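Draw the Place Before You Start the Work
By Xuelian Jia
28 Jan 2023

When I first came to work in Renby, I assembled small parts at a bench by the window. My trainer, Joon-young Ha, gave me a box of pieces and a sheet of white paper. On the paper he had drawn outlines with a pencil. I was a little offended. I was an adult with a diploma, and this looked to me like a game for small children.

Now I think that every person who puts things together should have such a sheet, and I would like to argue for it.

The usual opinion is that a good worker keeps the layout in the head. Maybe this is true for the tenth year of the same job. But our shop makes short orders. One week it is 2,000 of something, the next week only 128 of something else, and the head is still full of last week. A paper costs almost nothing and does not remember the wrong thing.
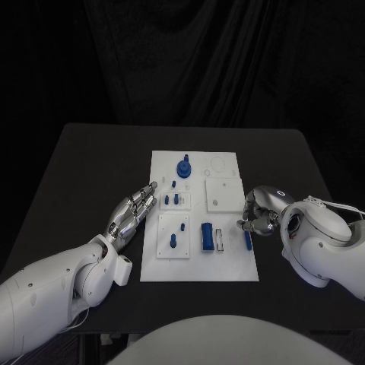
Blue and white parts on a layout sheet, with a thin circle and a small oval drawn on the paper.

An outline says one thing very clearly: a part belongs in this spot. If the circle is empty when I begin, I look for the round part at once. I do not find out after twenty minutes that it is still in the box.

I also prefer a plain dark table under a white sheet. Small clear pieces are the ones I lose most often, and on a crowded bench I can search for them with my fingers like a blind person.

Some colleagues answer that plastic trays are better. For an order of 3,825 I agree with them. But a tray must be bought, and it fits one job. A sheet I can draw again before lunch, and if the circle is too small, I take the eraser.

I still have the first sheet from Joon-young. The oval on it is quite crooked.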